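The Tray Comes Last: Chiamaka Ogbonna on Washing Up After a Day of Baking

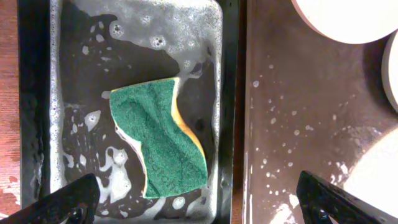 Chiamaka Ogbonna has been baking for other people for most of her working life, and she has washed nearly every pan she has baked in. She runs Billska, a small kitchen on the lower end of Waketti that supplies flatbreads, meat pies and sheet cakes to cafes and a few offices. She has opinions on ovens and flour, but I had come to talk about the sink. Her method for a dark baking tray starts with very little water. What she wants is a thin layer across the bottom, gray by that stage, with suds gathered along the sides and a sponge lying in the middle with the green side up. "If you fill it to the rim you can't carry it and you can't see what you're doing," she said. "All you need is enough to cover the floor of it."

We spoke at the end of a baking day in June, at the steel table by her back door. She had been in since four in the morning. The last delivery had gone out at noon and she was drinking tea with condensed milk.

Billska owns 83 trays and pans of different kinds. I know the number because there is a list taped inside the supply closet, in her handwriting, with a line through each one that has been retired. The oldest came from her aunt's kitchen. Most of the rest were bought used from restaurants that were closing. She does not think much of new pans.

"A new tray is shiny and people baby it for a month," she said. "Then it gets one brown spot and they stop caring. I would like to get it already brown and start from there."

She learned to wash pans in the kitchen of a boarding school, where she worked for two years before she was allowed near the dough. Supper there was for 312 students. The trays came back in stacks, still greasy, and the head cook inspected them by running a thumb along the inside corners.

"She never looked at the middle," Ogbonna said. "The middle is easy, everybody gets the middle. She went to the corner and to the place where the wall meets the floor. If her thumb was slippery you did the whole stack again. I do the same thing now to the people who work for me, and I'm sure they complain about it when I'm out of the room."

Three people work for her at present. Each takes a turn at the sink, and so does she. She tried hiring someone only to wash dishes and found that the bakers became careless, leaving dough to harden in bowls and sugar to burn onto pans. When they went back to taking turns the problem mostly went away.

I asked her to go through the order of a normal wash-up. Glasses and cups are done first, in clean water. Plates come next, then bowls and utensils, then anything with raw egg or meat on it, which gets its own water. Trays are last. They hold the most fat and they dirty the water fastest.

"At home it's the same order," she said. "My son will start with the roasting pan because it's the biggest thing and he wants it gone. Then he washes the drinking glasses in that water. You can taste it the next day."

While the plates are being washed, the trays are already soaking. She scrapes them with a plastic bench scraper, wipes out loose grease with a paper towel, puts in a squirt of dish soap and pours in hot water from the kettle. Then she leaves them alone for eight minutes if the mess is ordinary. She uses the oven timer. For burned sugar she goes longer and changes the water once.

"Sugar is the one that doesn't need muscle," she said. "It wants to dissolve. People attack it with a knife and then they have a scratched tray with sugar on it. Go and do something else. Cheese is worse. Cheese I have to work on."

On the subject of fat she was less patient. Billska makes a lamb pie on Fairground Road orders, as she calls them, and the trays come out with a ring of drippings baked onto the rim. Soaking does nothing for the rim because the water never reaches it. She puts a paste of baking soda and a few drops of water on it, waits until the rest of the tray is done, and rubs it off with the rough side of the sponge.

She buys the ordinary kind of sponge, green on one side and yellow on the other, in large packs. She has no loyalty to any brand. A sponge starts out on plates. When the corners begin to round off it moves to pans, and she snips one corner with scissors so nobody mixes it up with the new ones. After that it goes to the floor around the oven legs, and then in the trash.

"I've had arguments about this with my sister," she said. "She boils hers. She puts them in the microwave. I say throw it out, it did its job. She says I'm wasteful. But she'll keep a sponge until it looks like a leaf."

She had tried other tools. A supplier named Abubakar, who sells her parchment and pie boxes, once left her a set of steel scrubbers to test. They cleaned quickly and left gray lines all over the dark pans. She used them up on the oven racks and did not order more. A stiff brush was better, and she still keeps one for the corners, but it sprays. The person using it ends up with soap on their shirt and the counter ends up with spots of foam that someone has to wipe.

The counter is a sore point. Along one side of the sink at her house she has wood, which she loves and would not choose again. Water sits at the edge and lifts the oil out. She wipes it dry each time she stops washing, even if she is only stopping to answer the phone, and oils it twice a year with whatever food-safe mineral oil the hardware store has. At Billska everything next to the sink is metal.

"Wood is for a person who lives alone and washes one cup," she said. "I have teenagers."

I asked about dishwashers. Billska has one, an undercounter model made by Tolel that she bought used. It handles mixing bowls and plates well. It is too narrow for her full trays, and she would keep the dark ones out of it anyway. She put two in when the machine was new to her, and they came out chalky and dull, with a feel she described as like a blackboard. They went on the list with a line through them.

"I was so pleased with myself for having a machine," she said. "I put everything in there. I put a wooden spoon in there that was my grandmother's. It split. So now I read what it says on things."

The rinse is quick. She tips the gray water down the drain through a strainer, runs the hot tap over the inside and then the outside, and looks at how the water moves. On a clean tray it runs off in a sheet. Where there is still grease it breaks and goes around the spot. She finds this more useful than looking for stains, since a dark tray can hide a lot and an old one will have marks that are never coming off.

Drying was the part she wanted to talk about longest. She does not stack trays wet. In her first year at Billska she had a stack of 12-inch square pans rust together over a long weekend, and she had to knock them apart with a rolling pin. Now everything goes back in the oven after the heat is off, door open a crack, until the last of the warmth has dried it out. Then the trays are stood on edge in a rack her neighbor welded from old shelf brackets.

"You put your hand flat on it," she said. "If it's dry, it's dry. If you're asking yourself whether it's dry, leave it in."

On a heavy day the kitchen goes through 112 tray washes, because most of the pans are used more than once. I asked whether she minded that, after so many years. She took a while over it.

"I mind at the beginning," she said. "When I look at the pile, I mind. Once my hands are in the water I'm thinking about something else. I planned the whole menu for my brother's wedding at that sink. I've also decided not to speak to certain people at that sink."

She wears gloves for the hot soak and takes them off for the rest, because she likes to feel for the rough spots. Her hands are dry all winter and she keeps a jar of shea butter on the shelf over the tap. She does not let anyone play music through a speaker while they wash, only because she needs to hear the oven timer from across the room. One earphone is allowed.

Toward the end I told her that at home I usually leave the baking tray until morning. She asked if I put water in it. I said yes, most of the time. She asked if I put soap in the water, and I said I wasn't sure.

"Put the soap in," she said. "And don't leave the sponge in it overnight. Take it out, squeeze it, stand it up on its side. Then you can go to bed."

Billska takes pie and sheet cake orders by phone until two in the afternoon. The lamb pies need a day's notice.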